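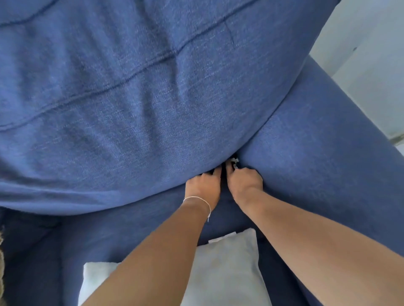

She has cleaned furnished apartments for Tallero for long enough to have trained most of the people she works with, and she agreed to talk on the condition that I leave her name out of it. We met in the break room on the ground floor of the Safavi building, where the company looks after 121 short-stay units. On the wall there is a poster, supplied by Hetomura, that says "Let the floor take care of itself." Someone has drawn a mustache on the robot.

The floor robots came in last spring, along with a scheduling program called Wandix that decides who goes to which unit and how long they get. Before that, a supervisor did it on paper.

"I want to be fair about the robots," she told me. "They do floors. They do a pretty good floor if there's nothing on it. I don't miss mopping, my knees don't miss it, and anybody who says they do is lying to you."

What she objects to is what happened to the minutes. A one-bedroom used to be a 70-minute job. When the machines arrived, the time for floors was taken out of the visit, which sounds reasonable until you ask what else used to get done in that time. Somebody has to move the chairs and pick up the cords. If there's a rug with a fringe, somebody has to roll it up first and lay it back down after.

"That's floor work too. It just isn't called that now, so it isn't on the sheet," she said.

I asked which part of the job had changed the least, and she said the sofas, right away. Every unit has one. The vendor's demonstration, which she attended with the rest of the crew, was held in an unfurnished unit, and she remembers thinking this was a funny choice for a company that rents furnished ones.

"You can't see what's in a sofa. You put your hands down between the back and the arm and you feel. I can tell a sock from a phone charger from a piece of the lining, and I know how hard I can pull before I rip something. I've found passports. I've found a retainer. And then there's the stuff that's just a mess, and you get it out a bit at a time and you don't know you're done till your fingers come up with nothing."

She was clear that she isn't against a machine doing it someday. She would like to see it first. What bothers her is the tone of the weekly message from the office, which talks about the "automated clean" as if the building were already being run that way.

Wandix, for its part, has nothing to say about sofas. In the program's checklist they come under "Living area, soft surfaces," and the whole line gets two minutes. She showed me on her phone. The line can be ticked off but it can't be extended, and there is no place to type a note. If a worker runs over, the extra time gets spread across the rest of the visit and shows up at the end as a percentage in red.

"My first week with it I was red every day. I said, okay, the thing is learning, give it time. They told us it learns. It's been a year and I'm still red on the units with big couches. So what did it learn?"

I put a version of that to a manager at Tallero, who also asked not to be named. He sent me a short written reply. The company logged 3074 unit turnovers in the program's first year, he wrote, and average visit length went down. He didn't say how much of the drop came from the robots and how much from the sheet simply giving people less time, and when I asked a second time he said the system doesn't separate the two. I would have thought that was the first thing you'd want to know before paying for it.

Lost property is where the gap shows, according to her. She used to be the one who filled in the lost and found book, and she says it had around 200 entries a year. The book is gone. Workers are now supposed to photograph an item and upload it, on the clock, inside the same visit. She does it for wallets and anything with a screen. For a scarf or a kid's sock, she admits, she sometimes doesn't.

"It goes in the bin in the linen room. If the guest calls, it's there. The office thinks people quit losing things. They put that in the newsletter!"

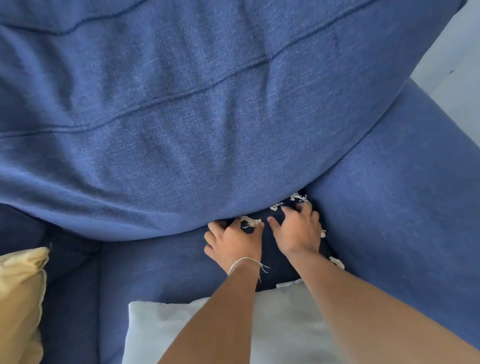 Has anyone lost a job over the robots?

Three people left in the first six months and weren't replaced. She won't say they were pushed out. Two had been talking about leaving anyway, and the third had her hours cut when the program started handing out shifts. What she does say is that the crew is smaller, the number of units is the same, and the machines still need a person to carry them up when the service elevator is out.

The work that remains is also narrower than it was, she said, and harder on different parts of the body. With floors gone, a shift is mostly beds, bathrooms and upholstery, one after another. Her knees are better. Her wrists and the base of her thumbs are worse, and she has started taping them on long days. There was a safety training when the robots came, on how to lift them and what to do if one smokes. Hands weren't covered.

She does have suggestions, and she has made them in writing. Split the sofa off as its own line. Let the worker add time and say why. Bring back the book, or at least put the photo step after the visit. She got an automatic reply thanking her for her feedback and a survey with five smiley faces to choose from.

Hetomura has told Tallero that a newer model is on the way, with an arm. The crew was shown a video of it picking up a towel from a flat bench. I asked what she made of that.

"It was a nice clean towel," she said. "I asked could they send one over and let it do unit nine. They wrote that down."

Her phone buzzed while we were talking. It was Wandix, asking if her break was over.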